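老电脑上字体发虚、换字体卡顿，几条家里用得上的小办法

前阵子帮亲戚家收拾一台旧台式机，本来只说“看看为什么字糊”，结果一坐下来就是一个下午，茶都续了三回。回来以后我想，这些零零碎碎的办法与其每次在电话里讲一遍，还不如写下来，谁家要用就自己翻翻。写得啰嗦，您多担待，挑有用的看就好。

先看分辨率，再谈别的

字发虚，十有八九是分辨率没对上。液晶屏都有一个“原生”的分辨率，在桌面空白处点右键，进显示设置，后面标着“推荐”的那一档就是。有些长辈嫌字小，喜欢把分辨率调低，字是大了，可边上全是毛的，看久了眼睛发酸。正确的做法是分辨率留在推荐那一档，去调“缩放”，先试125%，不够再试150%。改完最好注销一次再登录，有些老软件要重新打开才认新的比例。

我自己家那台给孩子打作业用的机器，就这么拨了一下，什么都没花，孩子奶奶说“像换了副眼镜”，我高兴了好几天！ 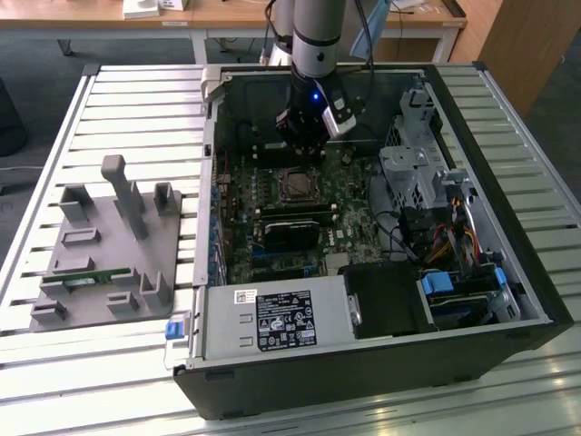 再往下就是 ClearType，也就是系统自带的文字平滑。在开始菜单里搜“ClearType”，会跳出一个调整向导，一页一页让您挑哪段字看着最清楚。这里有个小窍门：一定坐在平时坐的位置上挑，灯也开成平时的样子。我头一回是站着弯腰挑的，挑完坐下来一看，怎么都不顺眼，又重来了一遍。家里有两块屏幕的，向导会分别问，别嫌烦，两块都做完。

字体装得太多，也会拖慢机器

我有个老毛病，看见好看的字体就想装，尤其是过年前做红包封面那阵子，二月里一口气装了好多手写体。后来打开文档，点一下字体下拉框，要等上好一会儿才出来。进字体文件夹一数，足足323个，自己都吓了一跳。

清理的时候不要急着删。先新建一个文件夹，起名“字体备用”，把自己后来装的复制一份进去，再从系统里卸掉。系统自带的那些不要动，像宋体、黑体、微软雅黑，还有几个看起来名字古怪的英文字体，界面和网页都可能用到。我最后留了大约62个常用的，其余都躺在备用文件夹里，哪天要用，双击打开，点“安装”就行。

另外，字体缓存偶尔会坏，表现是某几个字变成方块，或者明明卸掉的字体还在列表里。碰到这种情况，先老老实实重启一次；还不行，再去查自己那个系统版本对应的重建办法，版本不同步骤也有出入，我就不在这里乱写了。

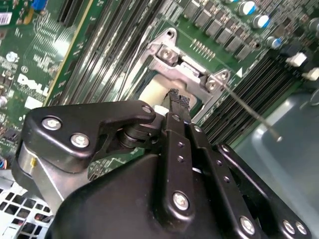
戴尔主板，中间是处理器的金属固定架

给打印店的文件，记得把字体“带上”

这一条是吃过亏才学会的。邻居 Kimutai Wanyama 给社区读书会排过一份小册子，在家里看得漂漂亮亮，拿到 Medby 街口的打印店一打开，标题全变成了宋体，一行挤成两行，页码也乱了。原因很简单，店里的电脑没有那款字体。

办法有两个。省事的一个是另存为 PDF，多数软件会顺手把字体嵌进去；存完打开看看文档属性里的“字体”一栏，写着“已嵌入”或者“已嵌入子集”就放心了。要是店里还得改字，那就在文档软件的保存选项里勾上“将字体嵌入文件”，文件会大一些，用U盘拷过去也不算什么。注意有的字体授权不允许嵌入，勾了也没用，换一款就是。

说到授权，多讲一句：网上写着“免费”的字体，不少只是个人使用免费。给孩子做生日卡没关系，要是拿去印店招、做包装，先把下载页上的说明读完。我习惯把说明和字体文件放在同一个文件夹里，往后查起来方便。

彩色表情显示成黑白的

长辈常来问的还有这个：别人发来的表情是彩色的，到自己这里成了黑白小线条，或者干脆是个空框框。这多半是系统太旧，或者那个软件还不支持彩色字体，跟屏幕没有关系。先把系统更新打完，再把聊天软件升到新版，大多数就好了。空框框则是字体里没有那个新表情，只能等更新。写文档的话，我劝您少在标题里放表情，换台机器看，颜色和大小都可能走样。

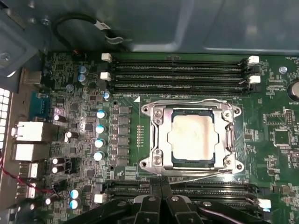 字号和行距也顺便理一理。给老人看的东西，比如药盒上贴的时间表、冰箱门上的电话单，我都用18号往上，行距放到1.5倍，笔画选粗细均匀的黑体类。宋体横画太细，家里的喷墨打印机一省墨就断。手写体好看归好看，电话号码千万别用，1和7分不清，打错了怪难为情的。

浏览器里的字单独嫌小，不必动系统，按住 Ctrl 键滚一滚鼠标滚轮就行，想回到原样按 Ctrl 加0。有些浏览器还能设“最小字号”，在设置的外观那一类里找，设上以后，那些爱用小灰字的网页也能看清了。

最后一桩，改之前拍个照。每进一个设置窗口，先用手机把原来的样子拍下来再动手。我婆婆家那台，我就忘了拍，缩放改了又改，桌面图标全挪了位置，她老人家找“斗地主”找了两天，到现在还拿这事笑我。

下回我想写写怎么给家里的老照片起文件名，攒了一大堆，还没理出个头绪来。

2022年8月19日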